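Inicio | Quiénes somos | Consumo | Tribunales | Participa | Contacto

Buscamos personas afectadas por las facturas de Flernon

Hola otra vez. Soy Rukhsana Kazmi, llevo la asociación de usuarios de Utavstead y hoy no vengo a contaros una sentencia, vengo a pediros algo (bueno, dos cosas). Estamos preparando la demanda colectiva contra Flernon por el recargo de "mantenimiento de red" que apareció en los recibos de marzo, y me hacen falta demandantes con papeles y también gente que me ayude a ordenarlos.

De momento se han apuntado 106 hogares, casi todos de Siu. De Allau tengo poquísimos, y eso que allí el recargo se cobró igual. Nuestra abogada quiere cinco casos muy bien documentados para abrir la demanda, con los recibos de antes y de después, el contrato y, si la hubo, la reclamación por escrito. El resto iría detrás, en el mismo procedimiento. Si solo tenéis capturas de la aplicación, mandadlas también, ya veremos qué hacemos con ellas.

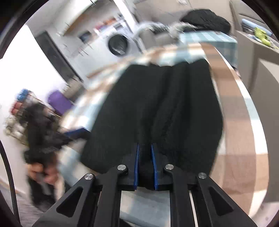 Una vecina de Allau me escribió que ella ya había reclamado dos veces, que le contestaron con la misma carta las dos, cambiando la fecha, y que no pensaba poner un euro más en abogados. ¡Lo entiendo perfectamente! Por eso lo repito: apuntarse no cuesta nada. Las costas las cubre el fondo de la asociación, que ahora mismo tiene 2710 euros, y si se queda corto haremos una colecta entre los socios, voluntaria, como la otra vez.

Lo segundo: busco a dos personas para revisar expedientes por las tardes, hasta que se presente la demanda. Hay casi 1000 páginas escaneadas y muchas están torcidas o repetidas. No hace falta ser jurista, pero sí tener paciencia, manejarse con una hoja de cálculo y saber guardar un secreto, que ahí hay datos bancarios. Se paga por horas, poco, os lo digo ya. Quien trabaje o haya trabajado para Flernon no puede optar a este puesto, aunque sí puede ser demandante si le cobraron.

Escribidme por el formulario de Contacto, con "Recargo" en el asunto y vuestro pueblo. El plazo para las dos cosas termina el jueves, 30 de octubre de 2025. Contesto yo misma, a veces tarde.

Últimas entradas
- Cómo pedir una copia de tu contrato de suministro
- Utavstead: aplazada la vista sobre los contadores
- Acta de la asamblea de socios
- Modelo de reclamación por escrito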